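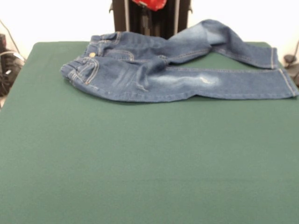

Children's jeans lying crumpled on the green work surface at Brurnonum.

Trevix folding stall

The Trevix folding stall (often simply "the stall") is a fault in robotic garment handling in which the control program stops partway through a fold and holds its arms still, without raising any alarm. It takes its name from Trevix, the folding program in which it was first written up, and it is best known from trials with children's jeans at the Brurnonum workshop.

Background

Trevix was written by the small firm Quintero to flatten and fold everyday clothes. Jeans have always been among the harder things to ask of it, as anyone who has wrestled a pair out of a laundry pile will readily understand! The cloth is stiff, it springs back, and a leg that has arched up over itself can hide the very hem the program is hoping to find.

The fault

In March a run of 100 folding attempts was made with small denim garments, and 78 were completed. Most of the others ended in a stall. The program would mistake one hem for the other where the two leg openings lay close together, plan a grip on both at once, and then wait for a reading from the arm that never came. Garments laid out with both legs apart were far less troublesome, though a crumpled fold at the crotch could still bring it on.
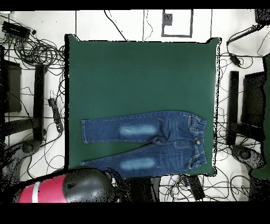 Jeans laid out on the green mat, with part of a red and black robot arm at lower left.

Safety

A stalled arm looks for all the world as if it has finished, and there lies the danger. The motors remain powered, and under the original settings the program would try again after 60 seconds, by which time somebody might quite naturally have reached in to straighten a trouser leg. No injuries were recorded, but one Saturday session was ended early after an arm restarted beside an operator's hand.

Remedy

Quintero later shortened the wait to 40 seconds and, rather more usefully, made the arm stay put until a person pressed a button to release it. The add-on Cilolix, released the same year, sounds a tone whenever a fold is left unfinished. Older copies of Trevix do not accept the add-on and keep the original timing.

See also

Garment handling
Emergency stop
Unexpected start-up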